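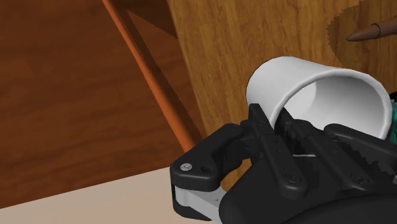 Wrist view from the sim, cup in the jaws, tipped on its side.

Teleop demos: how bad is too bad?
Posted July 8, 2019

grumon_dan
I'm recording demonstrations in simulation with a hand controller, and the policy trained on them has inherited all my worst habits. It dithers. It approaches the cup like a man trying to pat a strange cat. I've got 127 demos so far. Do I bin the wobbly ones or keep going?

AthinaStefanou
Keep the wobbles, bin the pauses. If you stop to think for 2 seconds, the robot learns that stopping is part of the job. Mine used to hover over the table like a waiter who'd forgotten the order.

distley_lad
Disagree. Bin the lot and move the arm by hand on real hardware. You feel the weight and you stop driving it like a dodgem.

grumon_dan
Lovely idea, but the arm is in a crate at Rallelport until January. Sim is what I've got.

vferrand
Is the cup meant to be on its side like that? If you want it upright at the end, show the turn early, well away from the wood. I left mine to the last moment and the policy learned to panic.

grumon_dan
On its side is fine for the grasp. The turn is where I dither most, so point taken.

distley_lad
Still say 30 good ones by hand beat 2,515 from a joystick.

AthinaStefanou
Have you tried it, or is this like your views on sourdough?

distley_lad
I've tried the sourdough.

vferrand
Dan, trim the pauses first and retrain before you delete anything – it's an afternoon's work.

grumon_dan
Trimming now. First one was mostly me looking for my tea.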